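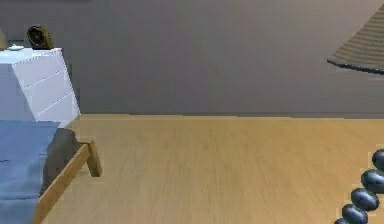

Plollden Home Rule Set

Part number: HX-PL-223
Supplied by: Halix
Category: Simulation software / Conduct checks for home robots

Overview

Plollden is a set of simulated home interiors and a rule checker for mobile robots with arms. It runs your controller in a furnished apartment, watches what the robot does, and records each point where it breaks a rule you have switched on. The rules cover speed, clearance, doorways, contact with furniture, objects on raised surfaces, and what the robot does when it stops.

It is meant for teams who already have a working controller and need to show that it behaves the same way every time, before it is put on hardware and before anyone asks for a home trial. It isn't a training environment. You can train in it, but the physics step is set for repeatable checking and it will be slow for that.

What is in the package

The rule set, with 215 individual checks
11 furnished interiors, including bedrooms, washrooms and connecting halls
The checker, which runs beside the simulator as its own process
A report builder (PDF and CSV)
The rule book, in English and German
One year of updates

The robot model is not included. Bring your own in URDF or MJCF. Arms with many short links load correctly as of the May release, and every link gets its own clearance volume. Older releases wrapped the whole arm in one box, and customers with chain-type arms got clearance warnings all day long. If you are still on one of those releases, update first and then rerun your baseline.

How the rules are grouped

Group A, Base motion. Speed limits in open floor, near furniture and near people. Stopping distance. Reversing. The default open-floor limit is low and many customers raise it. If you raise it, the report says so on the first page.

Group B, Arm motion. Clearance from walls, lamps, shades and hanging items. Arm position while driving. The default is that the arm is folded inside the base outline when the base is moving. A robot that can't fold its arm that far needs a declared travel pose, and the checker holds it to that pose.

Group C, Doorways and thresholds. See below.

Group D, Surfaces and small items. Nothing on a dresser, shelf, or basin rim may be moved unless it is the named object of the task. Sliding counts as moving. The tolerance is set per item.

Group E, Beds and soft goods. The base may not drive onto bedding that reaches the floor. Blankets are treated as occupied space, so a robot should not plan a path through one even if the wheels would clear it.

Group F, Stops and hand-back. Where the robot may stop, how long it may stand there, and what it must do before it starts again.

Doorways and thresholds

This is the group we get the most mail on, so it gets more room here.

A doorway in Plollden is a zone and not a line. It begins before the door leaves and ends once the whole robot, arm included, is past the frame. While any part of the robot is in the zone, four things apply:

The base keeps to the doorway speed limit.
The arm stays in its travel pose.
The robot does not stop, except for a protective stop or a person ahead.
The robot does not touch a door panel unless opening or closing it is the task.

The standard clear width is 870 mm. You can narrow it in the scene file. Door leaves can be set at any angle, and we recommend that you do not test only with doors fully open. A leaf that stands partway into the opening takes up width the planner may not have counted. 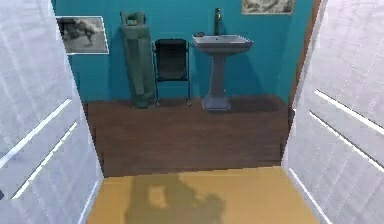 A change in floor color or material at the threshold is a separate check, C-11. The robot must not treat the edge as an obstacle and refuse to cross, and it must not speed up on the far side until the zone ends. Shadows falling across the floor near a door are covered in the same check. Robots that rely on a single forward camera tend to do badly here the first time. Kirsten Robichaud in our support office has a short note on tuning for it, which she will send on request.

Before the robot enters a room it has not mapped in the current run, it must pause short of the zone and look. Pausing inside the zone is logged as a fault. Some customers disagree with this and would like the pause at the threshold itself, where the view is better. We have kept the rule as it is. A robot standing in a doorway is blocking the way out for whoever is in the room.

Furniture along the back wall of a small room is checked on the way in and on the way out. Folding chairs and soft bags are marked movable in the scene files. They may shift if touched, and the contact is logged either way. Fixed items such as sinks are marked fixed, and contact with one ends the run.

Severity

Each check returns one of these:

Clear
Note — inside the limit but close to it
Fault — limit exceeded, run continues
Stop — limit exceeded, run ends

A report with any Stop result can't be exported as a pass. This can't be changed in the settings. Fault levels can be changed, and every change is printed with the name of the person who made it.

Good practice when using the rule set

Write down which rules apply before the first run. Arne Ruppert, who wrote most of Groups A and B, asks customers to have this list signed by someone outside the controls team. Turning a rule off after a bad result is allowed, but the report keeps the earlier result.

Run each interior from several start poses. One clean run from one corner of a bedroom tells you very little about the others.

Keep the camera height and tilt the same as on the hardware. If the camera sits low on your robot, leave it low in the model, even though large parts of the view will be floor and wall.

Do not remove small items from furniture to get a cleaner run. Group D depends on them.

Keep the seed with the report. Without it the run can't be repeated and we can't help you with it.

Check the arm's lower links as well as the tool end. People watch the tool. Most of the lamp and door contacts we see in support files come from a link halfway down.

What Plollden does not do

It does not certify a robot. It does not replace a risk assessment, and a passed report is not proof that a machine meets any safety standard. Whoever places the robot on the market still has to do that work. The reports can go in your technical file as test evidence, and the rule book has a table where you can enter the clause numbers you are working to. We leave that column blank on purpose, since which clauses apply depends on your machine and how it is used.

It does not model liquids, pets or loose rugs. Rugs are planned.

Force values for contact with people are not included. Measure those on hardware.

System requirements

Linux, 64-bit, 32 GB memory
A graphics card with 8 GB or more
Network connection for license activation only
The checker can run on a second machine — recommended for long batches

Licensing

Licenses are per site, not per user. The Kramer license covers one building and any number of robot models. The Rudommont license adds remote sites and the scene editor. University labs may ask for either at a reduced rate. Evaluation copies run for 30 days with two interiors and Groups A and C only.

Training

A one-day course is given by Kazimír Jelínek, online or at your site. Bring your own robot model and a controller that can at least drive to a goal. The morning goes through the rule book and the afternoon is spent on your own reports.

Documents

Rule book, English
Rule book, German
Release notes, May
Scene file reference
Sample report, bedroom and washroom

Contact

Orders and quotes: Ingeborg Grube
Rule questions and proposed changes: Svenja Tiedemann
Technical support: Kirsten Robichaud

Please give your part number and release when writing. For support, attach the scene file, the seed and the full log — a screen capture by itself is not enough for us to repeat the fault.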